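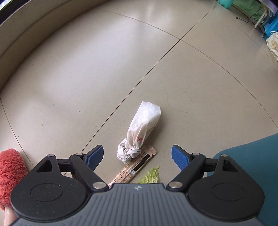

A member asked to speak before the agenda was read and said that the early start on the last Frade trip was too hard on people coming from the far side of town, and that the bus could leave an hour later without anyone missing the views. Another member agreed but said the parking lot at Frade fills up early and the bus needs room to turn. It was decided to take this up under item 2.

Semari Walking Club
Minutes of the regular meeting, October

Present: 23 members. The meeting opened at 7 p.m. The minutes of the September meeting were approved with one correction: the lower trail at Frade was closed for bridge work, not for flooding.

1. Bus hire

Drasteo has sent its prices for next season. The 47-seat bus is still offered, but the price now includes a charge for waiting time. The smaller bus is cheaper and would have been too small for both spring trips. Members were in favor of keeping the large bus for spring and asking again about fall. The club will write to Drasteo to find out whether the waiting charge applies when the driver goes back to the depot between drop-off and pickup.

2. Start times

Two start times were discussed for the Frade trip, 7 a.m. and 8 a.m. The later time got more hands. A trial was agreed for the November walk only. Pickup stays at the library side of the square – the other side has road work until December.

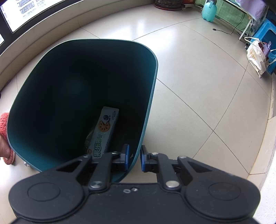 Members who cannot make the new time should say so before the sign-up sheet closes. The return time does not change, so the lunch stop will be shorter. One member would prefer to drop the second loop and keep the long lunch. This was left to the walk leader on the day.

3. Boots and poles

Zisport has agreed to let members rent poles for the season at the same rate as last year. Boots are not part of the offer. Poles have to be returned clean, and two pairs from last season are still out. Please check your closets.
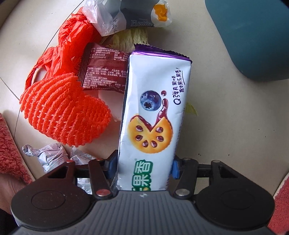 A member asked if the club should buy its own poles. There is no place to store them at present, and the matter was put off until spring.

4. Guest fee

The guest fee stays at $5. Guests under 12 walk free with an adult member. A proposal to let guests come twice before joining was passed, with two against.

5. Other business

The map of the Frade upper loop shows the old stile, which has been taken out. A corrected copy will go in the club folder. The phone number on the membership form is out of date – use the one on the website until new forms are printed.

The meeting closed at 8:40 p.m. The next meeting is in November, same room, after the Frade walk.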